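Work table cover - sheet or bare top?
Sikham Forum > Workshop and Bench > thread 3092
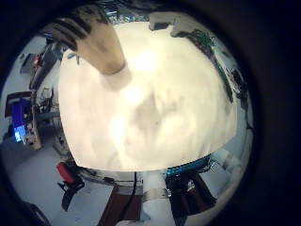 bomulley17
I want to settle on one cover for the work table before January. Right now it's a plain sheet from Rezende, washed 25 times or so I'd guess. It stays bright under the lights, but the creases never lie flat and there's a darker smudge near the middle. Iron it, or give up on cloth?

zalcombe
Give up. Cloth slides. I use a vinyl mat and wipe it down.

tenpenny_h
Disagree. Vinyl glares. Iron the sheet damp and clip it under the edge.

zalcombe
Clips catch my sleeves.

bomulley17
Mine too - I'll try tape first. Any luck with smudges?

tenpenny_h
Dish soap, cold water, 17 minutes. Don't rub.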